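Qui sommes-nous ?

Bon, « nous », c'est surtout moi, un canapé et 24 carnets remplis de notes prises dans le noir (illisibles, évidemment). J'ai ouvert Plallbridge un mois de décembre, après être sortie d'un film de science-fiction avec l'envie d'en parler pendant des heures – et plus personne d'éveillé à la maison !

Depuis, le site a dépassé les 300 critiques. Je parle de séries fantastiques, de films d'action un peu fauchés, de bandes-annonces que je repasse trois fois, et de ma saga chouchoute, Norncombe, dont je défends encore la saison 4 contre vents et marées. 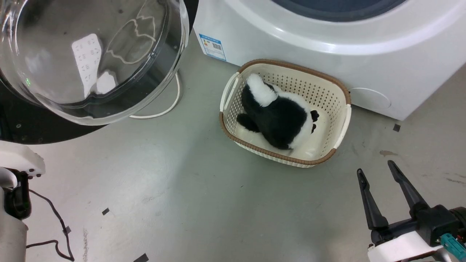

Côté rédaction, on est maintenant quatre à écrire, tous bénévoles, et on n'est presque jamais d'accord. Le dossier sur Hundutcombe a demandé 13 versions, c'est dire. Les spoilers sont toujours signalés en haut de l'article, promis !

Une sortie à nous signaler, une erreur, une envie d'écrire ? Passez par le formulaire de contact, je réponds à tout le monde – parfois tard le soir.

Page mise à jour le 2022-09-07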